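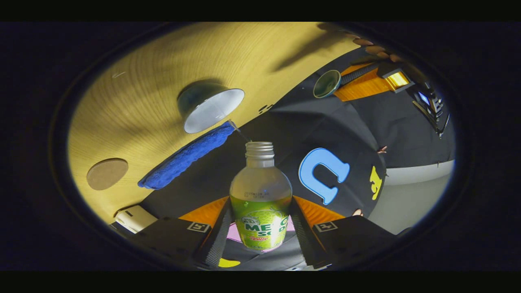 Hsin-yi Lo has been squeezing things since breakfast. She tests hand-held grippers at Vallari, a small workshop that builds the kind of tool a person carries around to show a robot how a job is done, and when I arrive she puts one in my hand before I've got my coat off. "Pick something up," she says. "Anything! You'll learn more in two minutes than I could tell you in an hour."

I go for a soda bottle, and I get it on the second try. The first time I come in too high and the bottle slides down between the fingers. Lo is delighted. "Everybody does that. You're used to having a palm."

For the past month she has been putting two finger sets through the same chores. The Fraser fingers are smooth and fairly soft. The Rullosik set is stiffer, with ridges on the pads, and she had expected to dislike it. "I thought ridges were a bit old-fashioned, to be truthful with you. Then I did bottles with them, and cups, and a lot of cloth, and I kept reaching for that pair in the morning."

Bottles are her favorite test. They're slick, they're round, the weight changes as you pour, and a thin plastic one will buckle if you get greedy with the trigger. A full day is 155 grasps per finger set, and she writes down each one that slips or twists. The Fraser pads were kinder to soft plastic. The Rullosik pads let the bottle turn less when she tipped it, and for pouring that mattered more to her.

"With a twist, the hand is still holding the thing, so it looks fine," she says. "But your label has gone from the front to the side, and now the robot's idea of where the bottle is and where the bottle really is are two different ideas. That's a wet table."

The camera took longer to settle. Tshepo Mtshali, who handles the recording side, joins us with a mug of tea and a strong opinion about lenses. He tried a regular one first and gave up on it. "You'd see the fingers beautifully and then lose the bowl you were pouring from," he says. "With the very wide lens everything bends, sure, the table edge looks like a banana, but it's all in there. I can deal with bent. I can't deal with missing."

He is just as keen on the little black-and-white square markers, one to each side of the gripper. They let the software work out how far open the fingers are from the video alone, with no extra sensor and no extra cable. His one complaint is shadow. When the person's arm blocks the lamp, a marker can drop out for a moment, and he has been moving lights around for most of September to fix it.

I ask what they would change. Lo wants a lighter trigger, because her thumb is sore by 3 p.m. Mtshali wants fingers that swap without a screwdriver. They argue happily over whether the orange parts should stay orange (she says yes, he says he has stopped noticing).

Next comes a bigger round, around 300 recordings of kitchen chores, with five people who have never held the thing. Some will be done at the Jita workshop across town, where the tables are lower and the light is worse. Lo can't wait. "I've gotten too good at it," she says. "I know how to be nice to this gripper. I want to see it with somebody who isn't nice at all."

She hands me the Fraser set and points me back to the soda.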